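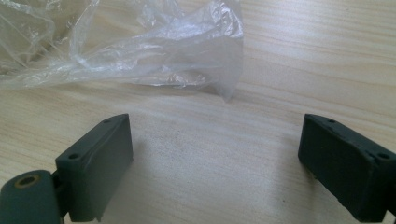
Issue 6

PRESS RELEASE

Bratesier opens packaging take-back service for small shops in Zornumcombe

ZORNUMCOMBE, November — Bratesier, a supplier of packaging materials for small food and household shops, announces the start of a take-back service for clear plastic bags and film. The service is open to all independent shops in Zornumcombe and in the neighboring district of Plasholm. Registration began this month and is free of charge.

Small shops receive many of their goods in thin transparent bags. A large store can press this material into bales and sell it to a recycler, but a bakery or a hardware shop usually has no space for a press and not enough material to interest a buyer. For this reason most of it goes to the general waste, and the shop pays for its collection by weight or by container.

With the new service, Bratesier drivers will take the used bags on the same trip when they deliver new orders. The shop receives a collection sack with its name printed on a label. When the sack is full, it is closed and left at the delivery door. No extra visit must be booked, and shops which are not customers of Bratesier can ask for a stop on the route nearest to them.

A trial of the service was held during the past spring and summer. In this trial, 356 shops took part, and they returned some 3000 kilograms of clean film. The participants were mostly bakeries, fabric shops, stationers and sellers of spare parts. Bratesier asked them for their remarks at the end of the trial, and the rules of the service were changed in two points. The first sack was too big to stand behind a counter, so a smaller size is now offered also. The labels were not holding well in cold storage rooms and have been replaced by a tie-on card.

What is accepted

The service accepts clear and colorless bags, sleeves and wrapping film. Bags can be crumpled or folded, it makes no difference for the sorting. Small paper labels may stay on the bag. Adhesive tape should be cut away where this is possible without much effort.

Colored film, bags with a metal layer, netting, foam and bags which had contact with raw meat or fish are not accepted. Bags with remains of flour, sugar or dry seeds should be shaken out before they are put in the sack. Sacks with wet content will be left at the shop with a note from the driver.

Where the material goes

All sacks are brought to the sorting hall of Shboul, the recycling partner of Bratesier in Plasholm. There the film is checked by hand, pressed and later made into granules. Shboul will use a part of the granules for new collection sacks, and the rest will be sold to makers of garden film and pipe covers. The first sacks from returned material are expected in spring.

Bratesier has signed an agreement with Shboul for two years. During this time the price for participating shops will not change — the collection is free for up to six sacks a month, and every further sack is charged at the normal rate which is printed in the price list.

Information for shop owners

Shops can register at the service desk in the Bratesier warehouse in Zornumcombe or with the form which is delivered together with the next order. Please write on the form the usual opening hours, the position of the delivery door and the sack size that is wanted. The first sack will arrive with the following delivery.

A printed sheet for the staff room is available on request. It shows the accepted materials in a short list and can be ordered in large print. For shops which share a building or a yard, a common collection point can be arranged, and in this case one shop should be named as the contact for the driver.

About Bratesier

Bratesier supplies bags, boxes, paper and labels to independent shops. Its main warehouse and its office are in Zornumcombe, and a smaller depot is in Plasholm.

Press contact: Bratesier, Press Office, Zornumcombe. Questions by telephone are answered on working days until 4 p.m.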